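**Radeo grip test kit, for usability laboratories and design schools**

Radeo is a set of handles and weights for testing how people hold small household objects. We developed it at Bundard because many of our customers in design education were making their own test handles each year, and the results of one class could not be compared with the next one.

The kit comes in a flat case. Inside are handle sleeves in several thicknesses, a ring of small weights, a printed scale for comfort rating and a book with the test protocols. The sleeves fit on most cutlery, brushes and pens. The thinnest sleeve adds almost nothing to the handle, and the thickest one is meant for persons who cannot close the hand completely.

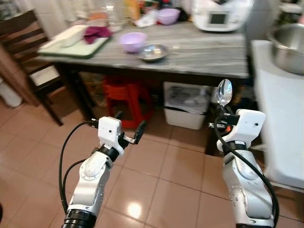

*Spoon and kitchen table with marble-patterned top.*

**What you can measure**

- comfort of grip, by the rating scale
- preferred handle thickness
- preferred weight and balance point
- time to finish a task, with your own stopwatch

The kit does not measure force. For this you need a separate sensor, and the sleeves have a narrow channel where a thin film sensor can be placed — please order the sleeves with open channel if you want this.

**Data of the product**

- Weight of the case, filled: 3000 g
- Longest sleeve: 118 mm
- Heaviest single weight: 98 g
- Rating sheets included: 300
- Language of the protocols: English, Dutch, Arabic

The sleeves can be washed by hand with normal soap. Do not put them in the dishwasher, the soft layer will come loose from the core. The weights should be dried before they go back in the case. 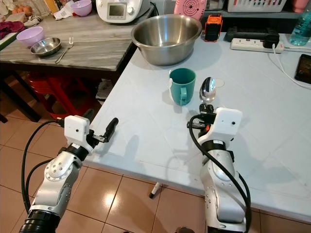 Najwa Fakhoury wrote to us in May that her students like the thicker sleeves, but that the rating scale should have a version with faces for children and for participants who do not read easily. We agree with her, and this version is now in preparation. Customers who already have the kit will receive it as a file without cost.

**Ordering**

Radeo is sold by Promport. Schools can ask for a loan kit for one semester. Spare sleeves and extra rating sheets are ordered separately — mention the thickness that is printed on the inside of the sleeve.

Questions about the protocols go to Evelien Nijs, questions about delivery to Ayman Harb.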